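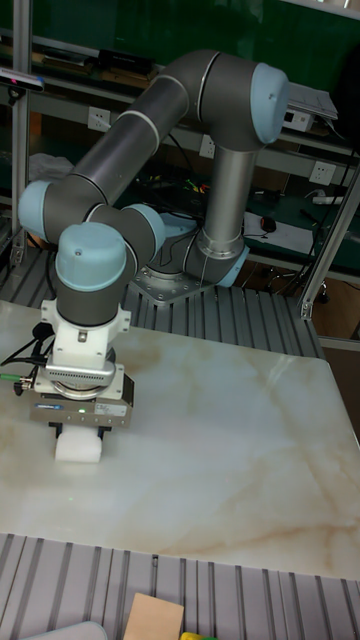
Home Essays Kitchen Archive Subscribe

In Defense of a Counter With Nothing to Prove

Annunziata Gentile
Sunday, June 30, 2019
3 min read

I have lived with marble, and I have lived with things patterned to look like marble, and I am prepared to say in public that I prefer the second.

The real slab came with a house we rented on Cetenier Street. It was handsome and it hated us. A cut lemon left a ring. So did a glass of wine, a jar of pickles and, one September evening, a tomato. The landlord had given us a sheet of care instructions with 18 points on it, and I broke 5 of them making a salad.

When we finally bought a place of our own, I went to a showroom called Hullar and asked for the pretend stuff. The salesman lowered his voice, as if I had asked about a rash. He showed me a white one, glossy, with beige veins wandering across it on the diagonal, and quoted me $660 for the length of the kitchen. Then he walked me over to the quarried version "just to compare." I compared. I bought the $660 one.

My friends were kind. My sister-in-law rapped it with a knuckle and said "Oh," and she has been saying "Oh" at it every Thanksgiving.

The case against a fake is that it's a lie, and I suppose it is. So is my hair. But I roll dough on that counter, pay bills on it and park wet groceries on it, and I have yet to kneel beside it with a poultice of baking soda. Real marble has a patina, people tell me. I had a patina on Cetenier Street – it was shaped like the bottom of a vinegar bottle, and it cost us $467 of our deposit.

Back to top | Contact | © 2019 Annunziata Gentile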